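Monday, late, and the kettle is off for the last time today

I have been meaning to write about the coffee all week, and now that the house is quiet and I have a cup of the decaf next to me I suppose I had better get it down before I forget how it went.

The big bag from Rimel is finally gone. I bought it in December when they had the sale on, and I was so pleased with myself at the time, but a bag that size is a lot of coffee for one household, and by the last couple of weeks it had gone flat and papery and I was drinking it mostly out of stubbornness. So on the way back from Istbridge I stopped at the little roaster by the bus station and came home with 200 grams of their Musgate blend, which is the one I used to drink years ago when I had the upstairs apartment and the terrible stove. I opened the bag in the car just to smell it! Toasted walnuts and a bit of orange peel, and I drove the rest of the way with it on the passenger seat like company.

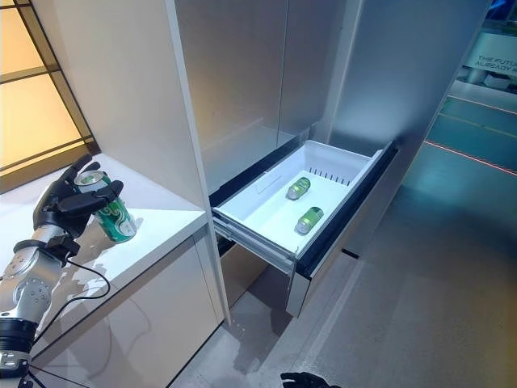 A green can held just above the white countertop.

Well, the first cup was sour. I won't pretend it wasn't a letdown, after all that sniffing. I had left the grinder where it was for the old beans, and of course these are a lighter roast and want to be ground finer. I moved it two clicks and tried again after lunch and it was better, and then one more click the next morning and there it was, the cup I remembered, round and sweet and with that orange right at the end as it cools. I stood at the back door in my slippers and drank the whole thing without sitting down.

I did wonder about the water too. Istbridge water is softer than ours and the coffee I had at the roaster's counter was brighter than anything I get at home, so next time I'm over that way I may fill a couple of jugs and see. It seems like a silly amount of bother, but I have done sillier things for a tomato. 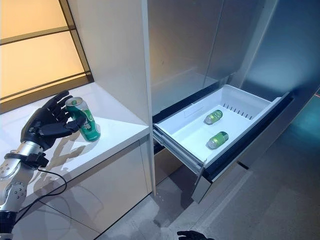

Same can, bright green with the silver top.

I also pulled out the old Tjoa dripper, the one with the chip in the rim, and it still makes a nicer cup than the machine does. It's slow – you have to stand there and pour a little and wait and pour a little more – but I find I don't mind the waiting the way I used to. I even wrote the recipe on a card so I can stop guessing at it half asleep. The card is already stained, so it must be a real recipe now.

Next on my list is cold brew, with the weather warming up. I had a batch going overnight on Saturday's leftovers of the Rimel and it came out muddy, but I think that was the beans and my impatience with the strainer in equal parts. I'll try it with the Musgate and a paper filter.

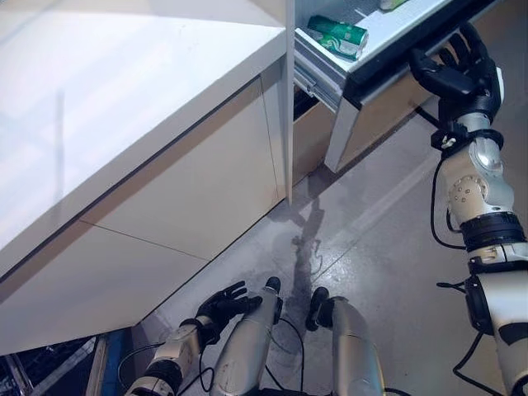 How much coffee goes into a jar of cold brew?
I'm starting with 100 grams, coarsely ground, to a quart of cold water, left in the fridge overnight and then let down with a little more water in the glass.

I'll set it going tomorrow after supper, and I need to remember to buy filters before then, and milk.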